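Student Project Report: Fan Reception of Prop Design in the Film "Bustiven"

16/12/2019

Share this page: 14 shares | 3 comments

Summary

This report presents the findings of a one-semester project on how fan websites covered the props of the fantasy film "Bustiven" before its release. The study was limited to articles and reader comments that were open to the public.

The film follows Jisska, a young mapmaker who carries a carved staff through the drowned city of Brosow. The staff was shown to reporters at a press day in May, and most early coverage dealt with its design. The group collected 200 articles and selected 100 for close reading. A total of 950 reader comments were also recorded.

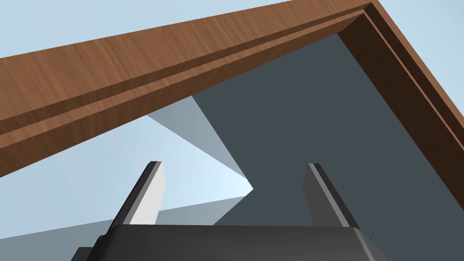
Method

Each article was read by two members of the group and coded for topic, tone and source. Where the two readers disagreed, a third reader made the final decision. Articles that only repeated the studio's press release were kept in the sample but marked separately.

We use cookies to improve your experience on this site. By continuing to browse, you accept our cookie policy. OK

Findings

Articles based on an interview with the prop department drew longer and more detailed comments than those based on the press release alone. Readers often asked how the staff related to the one in the Szabó novels, from which the film was adapted. In the novels the staff has no carving and is passed from parent to child – a point that several sites reported incorrectly and later revised.

Discussion of the casting was less frequent than the group had expected. Comments on the staff continued after the first trailer, when general interest had moved to the music and the city sets.

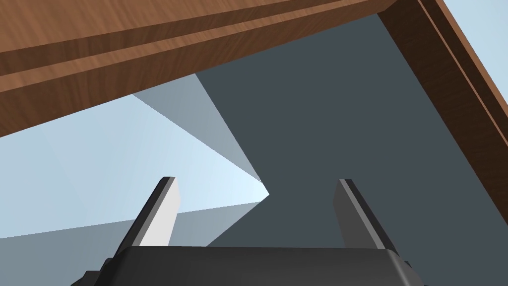
Halina Ostrowski

Limits of the Study

Only websites in English were included. Deleted comments could not be recovered, and the tone of short comments was difficult to code with confidence. Obsa Demissie and Hajnalka Dobos carried out the coding, and Danica Atanasov reviewed the disputed cases. The full coding sheet is held by the project supervisor, Tamara Avram, and may be consulted on request.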